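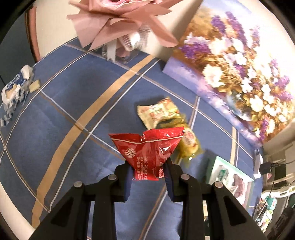
Drahomíra Kováčik replied that a rejected signature is not always a lost one, and that the first thing to ask the clerk for is the line-by-line record of what was struck and why.

Local Government > Petitions and Ballot Measures > Signature challenges

Referendum petition came up short after the clerk's review. Do we have any options?

Xinyi Liang

I live in Grulelon, which is a small city with a council and a city manager. In February the council passed an ordinance that rezones the old Kollár mill property so that a company called Plandex can build a distribution warehouse there. A lot of us think the ordinance should go to the voters. Our charter allows a referendum on an ordinance if enough registered voters sign a petition before the deadline, and the number we needed was 2,000.

We turned in our petition on time. We had more than enough names, or thought we did. On 19th April I got a letter from the city clerk saying that after her review the petition was short by 182 valid signatures, and that it was "insufficient and will not be forwarded to the council." The letter was one page. It did not list which signatures were rejected. It gave a general statement that some signers were not registered in the city, some signatures did not match, and some sheets had "defects in the circulator statement."

That last part worries me the most. The circulator statement is the part at the bottom where the person carrying the petition signs to say they watched everybody sign. If one of those is bad I believe they throw out the whole sheet, even if every voter on it is perfectly valid. I know at least one of our people dated hers wrong because she called me that night about it.

My questions are these. Does the clerk have to tell us exactly which signatures were thrown out? Is there any way to fix them, or to add more? And does the ordinance go into effect now, or is it on hold while we argue about it?

I called the clerk's office and the person who answered was polite but said they cannot give legal advice. The council member for our ward has not called me back. We do not have money for a lawyer at the moment. I would like to know what is normal before we decide if we are going to try to raise some.

Drahomíra Kováčik

I have worked on petitions in two states, one that made the ballot and one that did not. I am not a lawyer. Rules on this are set by state law and by your city charter, and they are different from place to place, so please read your own charter before you rely on anything I say. Look for a chapter called "Initiative and Referendum." It is usually short.

On your first point, you should be able to see what was rejected. The clerk's worksheets are a public record in most states. Ask in writing. Say that you want the complete record of the review, including the reason given for each rejected line and each rejected sheet, and copies of the sheets themselves with the clerk's marks on them. Use the words "public records request" in the letter and keep a copy. If you turned in the petition as a committee, have the request come from the people named on the original filing. They often have rights that an ordinary resident does not have, such as being allowed to receive the certificate of insufficiency with the particulars in it. In many charters the clerk is required to state the particulars. A one-page letter with general reasons may not meet that standard, and if it doesn't, that is worth raising early and politely.

Once you have the record, go through it against the voter file. You can normally buy or request the file from the county. What you are looking for are voters who were marked "not registered" and who are registered. This happens more than people expect. Women who changed their name when they married, people who signed with a nickname, people with two last names where the clerk looked up the wrong one, and people who moved across town and wrote the new address. Whether that last group counts depends on your state. We got a good number back that way in the petition that passed.

For signatures that were said not to match, you can ask those voters to sign a sworn statement that the signature is theirs. Some clerks will accept that and some will say only a court can look at it. Get them anyway. If you do end up in court it is much better to walk in with them already in hand.

The circulator statement is harder. Some states say the petition rules have to be followed strictly and a wrong date is fatal. Other states say substantial compliance is enough, which means a small mistake that did not mislead anyone does not wipe out the voters' signatures. Find out which kind of state you are in. The state's election office may have a petition handbook online that tells you. If the only thing wrong on a sheet is a date, and the circulator is willing to swear to the correct one, you have a fair argument in a substantial compliance state.

Now the part with a clock on it. Many charters give the petitioners a short time to amend after a finding of insufficiency. Sometimes you have to file a notice saying that you intend to amend, and that notice can be due within a couple of business days of getting the letter. The amended petition itself is due later. Not every charter has this, and some allow it for initiatives only and not for referendums. Check today. If the notice window exists and you are still in it, file the notice first and sort out the rest after – you can always decide not to go through with it.

There may also be a right to ask the council to review the clerk's finding. I would not expect the council that passed the ordinance to be eager, but if the charter has that step a court may want to see that you took it.

As for the ordinance, the usual rule is that filing a referendum petition suspends it, and the suspension ends when there is a final determination that the petition is insufficient. "Final" is the important word. If you have an amendment or review pending, the determination may not be final yet. If you let the time run out, it is. Ask the clerk in writing if the ordinance is in effect and as of what date. She can answer that without giving you legal advice.

tdollarhide

Sorry to say it but you are probably out of luck. 182 is a lot. When we tried to stop the stadium bond we were short by less than that and the judge didn't even want to hear it. They pick apart everything. Next time get way more signatures than you need, we were told to get half again as many.

You could also just vote them out. That's what it comes down to anyway. And go to the meetings, Plandex will still need a site plan and a traffic study and all that.

Rowan in Zelloreo County

I agree with most of what Drahomíra wrote and will add a few things from the other side of the counter. I worked in a county elections office until I retired.

The first thing to check is whether a referendum was the right tool at all. In some states a rezoning of a single property is treated as an administrative act, and voters can't hold a referendum on it. In others it is legislative and they can. Your clerk did not reject it on that ground, which is a point in your favor, but Plandex's attorney may bring it up if this goes further. You do not want to spend your money fixing signatures and then lose on that question. One hour with a lawyer who does municipal work would settle it. Your state bar probably has a referral line, and the first meeting is often at a low flat fee.

Second, duplicates. If a person signed twice, some places strike both and some keep the first. Look at how yours were handled. I have seen new staff strike both when the law said to keep one.

Third, check the number you were held to. The requirement is commonly a percentage, either of registered voters or of the people who voted in the last city election, as of a certain date. If the wrong date or the wrong election was used, the number itself can be wrong. Ask how the 2,000 was arrived at. It may be perfectly right, but it is one line in an email.

Fourth, be nice to the clerk. She has to apply the rules as they are written and she is probably getting calls from both sides. The people who came to our window with a list and page numbers got their items looked at the same day. The people who came in angry got told to put it in writing.

On starting over: with an initiative you can usually begin again. With a referendum you usually can't, as the deadline runs from the day the ordinance was passed. Some charters let you use an initiative to repeal an ordinance already in effect, but if Plandex has its building permits by then they may have a vested right to build no matter what the vote is. That is another thing for the lawyer.

4 comments

Xinyi Liang
Thank you all. Our charter does have the amendment section and it covers referendums. The notice of intent went in this morning and I have a stamped copy. I also sent the records request. The clerk said she would have the worksheets for us and that copies may cost us $50.

tdollarhide
ok good, we didn't have that section in ours

Mill Street Neighbor
I signed this and I've been registered at the same house forever. How do I find out if mine was one of the ones thrown out?

Drahomíra Kováčik
Ask Xinyi's group to look for your line once they have the sheets. Or you can ask the clerk yourself – it's the same record.

Tags: referendum, petition signatures, city clerk, zoning, charter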